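Rosholm completes endurance test at Clurdale

2023-04-30 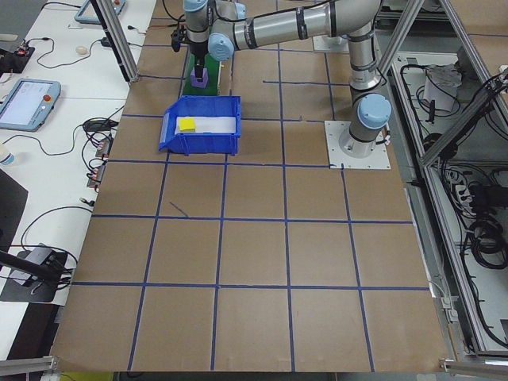

A robotic arm above a work surface marked out with blue tape.

Rosholm has finished a three-day endurance test with its new prototype at the Clurdale circuit, covering 166 laps before rain brought the final session to an early close.

The team had planned to run through the last night but stopped shortly after dusk, when standing water at the bottom of the hill made the fast left-hander unsafe. By then the car had completed its longest run to date, a stint of 79 laps with stops only for fuel, tyres and driver changes.

Most of the first day went on brake cooling. Rosholm tried two sizes of front duct and will take the larger one to the opening rounds. The second day was given over to tyre work, with the harder compound proving slower over a single lap but steadier on full tanks. A gearbox sensor failed in the afternoon and cost the team nearly 19 minutes in the garage – the only unplanned stop of the test.

Norðdahl, which runs a customer version of last year's car, shared the circuit on the final day. Its crew practised pit stops in the morning and went out for a short run after lunch. The customer car will keep its current bodywork this season, although it is due to receive the new rear suspension once parts are available.

Rosholm will now strip the prototype at its workshop and check the engine and gearbox before the car runs again. A second chassis is being built and should be ready for the six-hour race at Ballberg in July, where the team plans to enter two cars for the first time.

A further one-day test is booked at Clurdale before then, mainly for wet-weather running and work on the headlights. The circuit will be closed to spectators for that session, but the public footpath along the back straight will stay open.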